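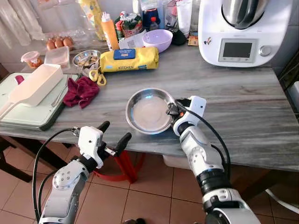 Right gripper on the rim of the steel bowl, left gripper open at the counter edge. Kitchen cell, Hundgate.

Open day at Hundgate: two arms and one bowl

July 2021
By Kulsoom Bajwa

The manipulation group at Hundgate opened its kitchen cell to members last week. The cell is a working counter with ordinary clutter on it, and the group made no attempt to clear it for visitors. Items stay where the previous run left them, which the staff regard as a fair test of the perception software. Attendance was capped by the size of the room, so members were taken through in small parties, each staying for one full demonstration and a short question period.

The task on show was bowl handling. It is less simple than it sounds. A shallow steel bowl with a rolled rim offers very little to hold, and the polished interior returns reflections that a depth sensor tends to read as holes or as surfaces that do not exist. The Hundgate method avoids the interior altogether. The planner fits a circle to the rim, selects a grasp point on the side nearest the free arm, and brings one fingertip over the edge while the other closes from outside. The second arm stays clear until the first reports contact.

The fingers are rubber coated. Böttcher supplied the first set, and the group has since recut the tips twice to get a narrower profile at the rim. Grip force is set low and raised in steps until the slip signal stops. The operator on duty said that a bowl with liquid in it needs a slower approach and a longer settling time before the lift, and that most of the remaining failures occur in that settling period – a small tilt at first contact is enough to start the contents moving.

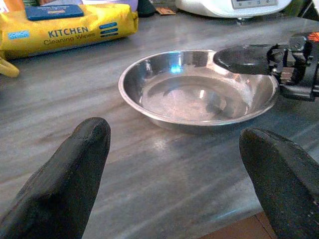
Wrist cameras take over for the last part of the approach. The head camera gives the general layout, but the arms themselves block much of its view once both are over the counter. Switching between the two sources used to cause a visible pause. With the current release the handover takes 153 milliseconds, and none of our party could pick it out by eye.

The group keeps a log of every attempt. The current series stands at 400 grasps on steel bowls, of which 376 were completed without a stop by the operator. The target is 800 before the fingers are changed again. Plastic bowls are logged separately and were not discussed in detail.

Questions from members were mostly on calibration. The two arms are registered to each other at the start of each day with a plate fixed to the counter, and the result is checked against the previous day's figures. Drift was described as small but not zero. A question on cleaning was answered briefly: the fingertips are wiped between runs, and the cables are the harder problem.

The software is built on the Kilach planner, with changes to the contact model that the group intends to release later in the year. Slides from the talk can be requested through the members' desk.

Comments

R. T.: Was the grip force raised in fixed steps, or scaled to the weight of the bowl? The slides only give the starting value.

Kulsoom Bajwa: Fixed steps. They have tried scaling but want more data first.

millwright_58: We had the same trouble with reflections on steel trays. Fitting to the rim helped, but only with the overhead lights turned down.

Recent items

Dakham site visit: notes on palletizing
Böttcher finger pads, wear test results
Kilach planner: changes to the contact model
Members' desk: summer hours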